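Search this diary Go

It's almost 7 in the evening and I've finally sat down. My feet hurt and I smell like onions, but I want to get this down before I forget how it went, because I always tell myself I'll remember and then I read back through July and there's nothing but grocery lists.

So, the train. I took the early one out to Plokthorpe, the one that stops everywhere (and I do mean everywhere, there's a platform out there that serves one barn). I'd packed a cheese sandwich and ate it before we'd left the city. Then I had 70 minutes with no sandwich and a book I didn't like. I gave the book 17 more pages and quit. It's going in the donation bag and I don't feel bad!

I wanted to see the river walk again. I hadn't been since the spring floods and I'd heard the lower path was gone. It is and it isn't. The first stretch is fine, a bit muddy, lots of nettles. Then you get to the bend with the willows and the ground just stops — there's a bite taken out of the bank, and the old bench is sitting down there on the gravel with its legs in the air. I used to eat lunch on that bench. I stood there for a good while feeling silly and sad about a bench.
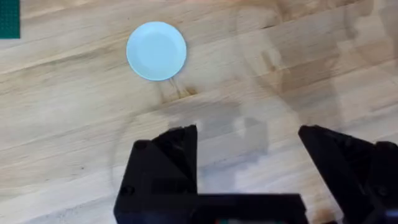
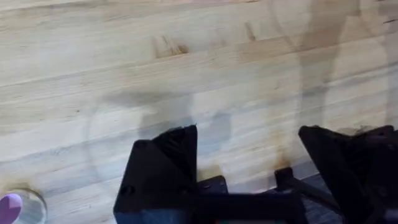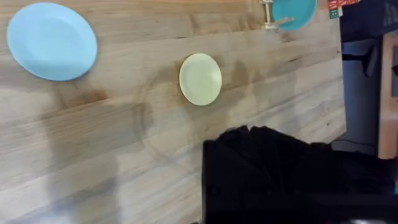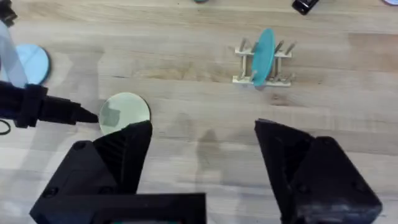

Pale wood tabletop, all four.

PLOKTHORPE, July

The upper path is longer but you get the view. I could see all the way over to the water tower, and the hay was cut in the big field, so the whole hill smelled wonderful. I passed 3 herons, or the same heron three times, I can't swear to it. My new boots did okay. The left one rubs at the heel, and I'd forgotten the bandages, so I folded up a tissue and stuffed it down my sock and that held until the station.

Lunch was soup at the counter by the bridge, lentil, with too much cumin, and I had seconds anyway. The total came to less than I'd expected so I bought a jar of plum jam on the way out. Now I own four kinds of jam. I live alone.

The train home was late and full of kids coming back from some swim meet, all wet hair and potato chips. I didn't mind. One of them had the hiccups from the second stop on and the entire car was invested by the end.

Got home, made onion tart with the onions that were about to turn, burned one corner. Ate the burned corner first. I still need to call about the gutter, wash the boots, and figure out whether I'm going back in the fall when the willows go yellow. I think I will, and I'll take the upper path and bring a better book.

Bed soon. The heel is throbbing.

335 views
3 comments
Share this entry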